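Equipment Plan for the Two-Arm Tabletop Station
Final report, Senior Project
Team: Mared Bellis, Jannik Schmieder, Ching-wen Hsiao
Advisor: Aled Pritchard

1. What we were asked to do

The robotics lab at Skakaldale wants a second tabletop station so that two student groups can work in the same afternoon. Our job was to write the purchase plan. The department set a limit of $3000 for everything except the arms, which come out of a separate fund and were already approved when we started. We did not choose the arms and this report does not compare arm models.

The plan covers grippers, spare fingers, cables, the table, task objects, and storage. Delivery has to be finished by July, when the room is closed for floor work.

2. How we worked out the list

We started with the parts list Stepan Semeniuk wrote for the first station. It was useful, but it left out nearly everything bought after the first month. Jannik went through the order emails and added those items back in. Mared sat in on sessions at the existing station and wrote down what people had to stop and look for. The most common answer was a hex key of the right size. The second was gripper fingers.

Ching-wen asked for quotes from two suppliers, Pitine and Prosser. Pitine answered in a few days. Prosser took longer but included shipping in the price, so the two totals ended up closer than they first looked.

3. Task objects

We had put task objects at the bottom of the list and expected to spend almost nothing on them. After talking to the people who run sessions, we moved them up. Letter blocks and a small tray are enough for a full set of spelling and placing tasks, and a group can reset them quickly.
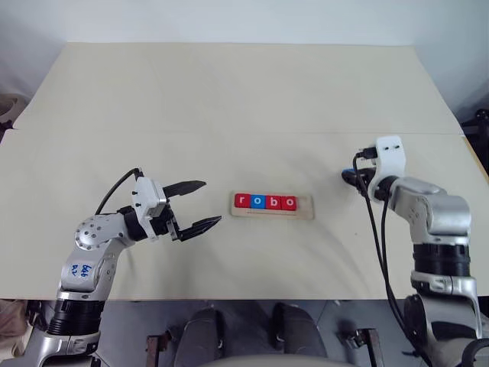 The plan calls for two complete block sets, with duplicates of the common vowels, and two trays. We also set aside a small amount for replacements, as pieces get dropped and go missing. Blocks should be bought from one maker in one order. Sets from different makers vary in size, and a gripper opening that suits one may be wrong for the other.

4. Grippers and cables

Fingers are treated as consumables in this plan. We budgeted for 8 spare pairs, which should last through the school year at the current rate of use. If the machine shop can print them, this line drops by more than half, but the shop would not commit to a date and we did not want to depend on it.

Cables were the item we got wrong in the first draft. We priced them at the straight-line distance from base to gripper. The arm needs slack to bend at every joint, so the lengths in the final list are longer — and so is the cost.

5. Table and storage

The Troltard bench was our first choice but is too deep for the room. We picked a plain table from the campus surplus list and moved the savings to cables. One lockable cabinet is included.

6. Open items

Prosser's quote expires before the department's next approval meeting and will have to be renewed. The cabinet takes some 9 weeks to arrive, so it should be ordered first. We still need a decision on who keeps the spare fingers.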